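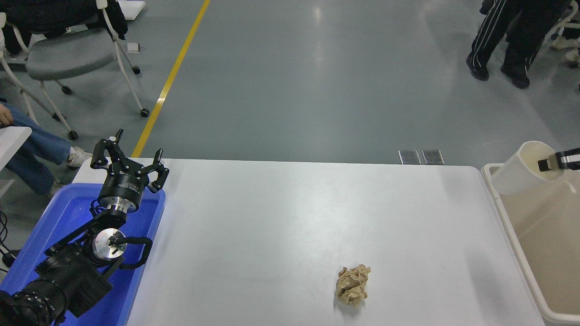
Section 5
Clearing the Table and Using the Side Bin

Now that your Pratico table is up and level (Section 4), it's time for the fun part: putting it to work! A clear table is a pleasure to come back to, and once the bin is in the right spot you can get there in a minute or two. The steps below cover where to stand the bin, how to clear paper and cups, and how to wipe the top down afterward.

You will need:
The side bin
A bin liner, 13 gallon
Two soft cloths
A mild dish soap
A small bowl of warm water

5.1 Placing the bin

1. Decide which end of the table you reach toward most easily. For most right-handed people that's the right end, but try both, it's a quick thing to change.

2. Stand the bin on the floor beside that end, with the rim as close to the table edge as it will go. You want to be able to slide something off the top and have it drop straight in.

3. Fold the liner over the rim by 5 inches all the way around. Press out the trapped air with your hand before you let go of the edge.

4. Sit or stand where you normally work and reach for the bin. If you have to lean, pull the bin toward you along the table end until you don't.

Note: If you also use a tray, put it at the opposite end. The tray is for things you're keeping and the bin is for things you're not, and having the whole table between them saves a lot of fishing around later.

CAUTION: Do not stand the bin on top of a floor outlet or run a power cord underneath it. Check the floor before you set it down.

5.2 Clearing paper

Packing paper is usually the first thing you'll clear, especially on set-up day when every part comes out of the box wrapped in the stuff. Save the flat sheets if you can (they're great for lining drawers) and scrunch up the torn ones as you go.

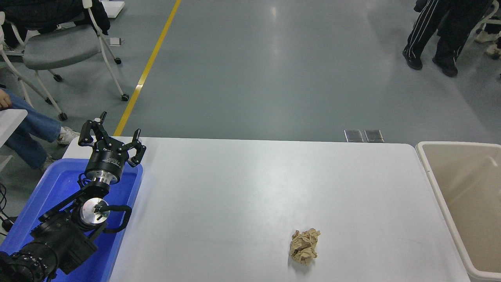
Scrunching is quick, but give each piece a proper squeeze with both hands so it holds together and doesn't spring open again in the bin. One sheet makes a nice manageable ball. A crumpled lump of tan paper like the one near the front of this table is an ideal thing to practice on: the top around it is clear and the bin is right up against the end, so you can just pick it up, carry it over and drop it in.

1. Look inside or under the paper before you crumple it. Screws and leveling feet love to hide in the folds, and the bag of spare parts is the same color as the wrapping!

2. Pick the ball up from above. Pushing it along the top works too, but grit caught in the paper can leave fine marks in a white finish.

3. Hold it over the middle of the bin and let go.

4. Press the paper down when the liner looks full. Use your flat palm and check for anything sharp first.

Note: If your building collects paper separately, keep a second liner handy and swap it in before you start on the cups. Clean, dry paper can usually go straight to recycling. Greasy paper can't.

5.3 Clearing cups

Cups come second, after the paper. With the paper gone you have room to move them safely, and you won't be dragging a sleeve through something crumpled while you're holding the last inch of somebody's coffee. If you're in a hurry and want to take the cup first, that's fine too, just keep it well away from the paper in case it tips. 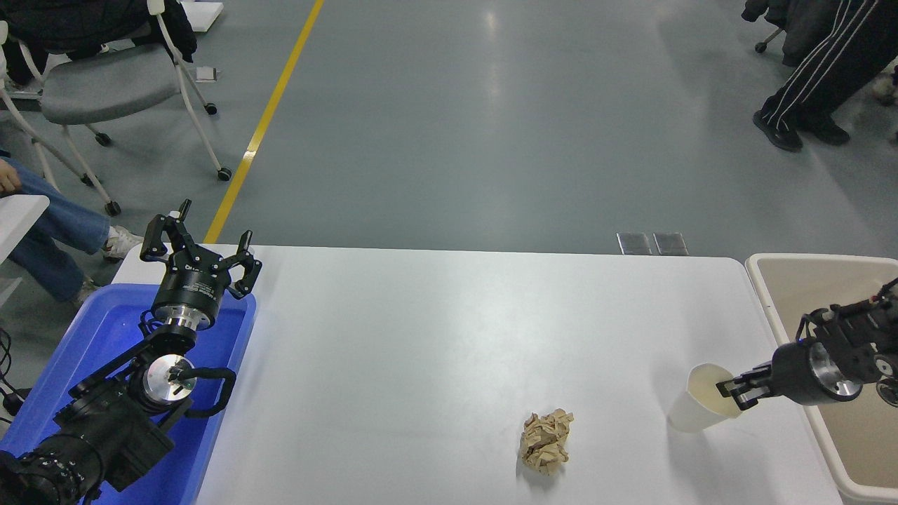 Go gently with paper cups in particular. They're light, they tip easily, and the side wall gives if you grab it hard near the top.

1. Check whether there is any liquid in the cup. Empty it into a sink, never into the bin.

2. Hold the cup low down if it has been full. For an empty one, a light pinch on the rim is all you need.

3. Lift it straight up before you move sideways.

4. Carry it to the bin and lower it in. You can stack cups inside each other first, which makes a surprising amount of extra room.

CAUTION: A cup of hot drink should have its own place, away from the table edge and away from the bin side. Let it cool before clearing it.

5.4 Wiping the top

1. Add a few drops of soap to the warm water. Dip one cloth and wring it out until it no longer drips.

2. Start at the far edge and wipe toward yourself in long, overlapping strokes.

3. For a coffee ring, lay the damp cloth over it for 20 seconds, then wipe. Repeat if you can still see the outline.

4. Dry with the second cloth. Crouch down a little and look across the top toward the light, and any streaks you missed will show right up.

CAUTION: Do not use scouring powder, steel wool or bleach. They dull the finish, and it cannot be polished back.

5.5 Emptying the bin

1. Gather the liner by its edges and twist it closed before lifting.

2. Steady the bin with your other hand so it doesn't come up with the liner.

3. Wipe the inside with the damp cloth and leave it open to dry.

4. Fit a fresh liner as in 5.1, step 3, and slide the bin back against the table.

Paper-only liners can wait until they're full. Anything with cups in it is best emptied the same day.

For replacement bins and trays, see Section 8. To move the table to another room, continue with Section 6.

Text: Noura Haddad
Revised 02/12/2025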